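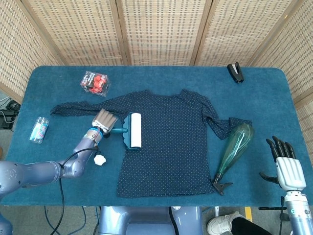

**Skurneo two-arm garment station**

The Skurneo is a tabletop handling station for shops that sort, de-lint and fold clothing. It ships as a torso base with two arms and a jointed hand on each. You supply the table. Felt works best – shirts stay where they are put, and a lint roller doesn't slide when the hand closes on its handle.

Setup takes one person roughly 4 hours, most of it cable routing. Leave slack at the wrists.

**What's in the box**

- Torso base with both arms fitted
- Two hands, left and right
- Vasier control unit and power supply
- Cable set
- Bokitz task software, one seat

**Specs**

| | |
|---|---|
| Total weight | 86 kg |
| Garment types preloaded | 5 |
| Part number | 391-K |

Long sleeves are supported. Thin knits are not, and neither is anything with loose beading.

Spare hands are sold singly through Kapoor Supply. State left or right when ordering. Orders placed before noon go out the same day; base units ship by freight and need a dock or a liftgate.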